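Search this diary
Type and press enter

June, late evening
by Viktória Kun

I write this at the kitchen table, with one basket of washing still not folded beside me. My sister asked on the phone what I do all day at Trudden, and I told her that I teach a machine to fold towels. She laughed very long. Then she asked when she can have one, and I did not have a good answer, so I try to make one now.

At our shop we return clean linen to small hotels and two hair salons. The washing is already done by machines, the drying also, and for the big sheets we have the ironing line from Vincze, which is older than I am. What remains for human hands is the small things: towels, face cloths, aprons. Anikó Gulyás folds a hand towel in the time I need to say her full name. She does it while she looks out of the window.

The two arms have to learn this on one towel, alone on the table. A person would take it by two corners and shake it. The arms must first find out where a corner is.

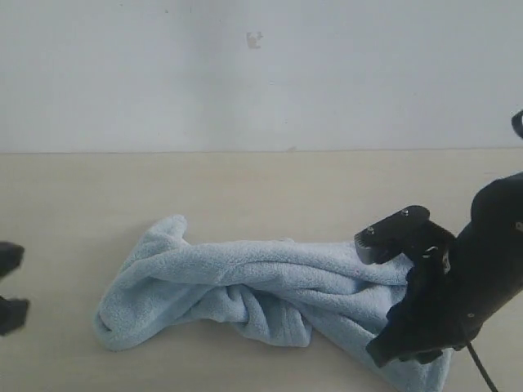 The blue towel, right gripper closed, left one still open.

Before this job I never thought about what a corner is. In a picture book a towel has four of them. In a heap it has perhaps one that you can see, and this one may be only a fold that looks like a corner. I made this mistake myself today with my own eyes, and I have folded towels since I was seven years old. Kornél Bozsik says that a cup is always a cup, but a towel is a new object every time you drop it. I think he is right, although he says it too often.

We wrote down 140 tries since the beginning of the month. I count as good only a towel that Anikó would put on the shelf without touching it again. By this rule we have 31. Kornél wanted to count also the ones which are "nearly square", and then it would be 53. We had a small quarrel about it before lunch. I said that a hotel guest does not know the word nearly. 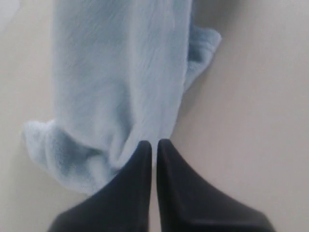

What I find hard to explain to my sister is that the machine is not stupid and also not clever. It is patient, and this I admire. It goes to the cloth at the same speed in the morning and at five o'clock, when my own back hurts. But it does not feel with its fingers that it has taken two layers in place of one. Anikó feels this at once. I asked her how, and she thought for some time and said, "It is thicker." I wrote it in my notebook and underlined it.

Wing-yan Ko came in the afternoon to ask about the aprons. Aprons have strings. I asked her please to wait with the aprons – she was kind about it, but I saw that she wrote something down.

So, dear sister: not this year. For your house it would also have to bring the towel from the bathroom, and find the sock that is inside it. Maybe first the shops will have it, for flat and simple things, with a person near. Anikó asked me once, in a low voice, if she should look for other work. I said no, and I believe it, but I noticed that I answered very quickly.

Tomorrow I want to begin with the towel laid flatter, to see if the first grasp is better. Now I fold my own basket. It is eleven already and the tea is cold.

Contact: write to Viktória | © Viktória Kun | Back to top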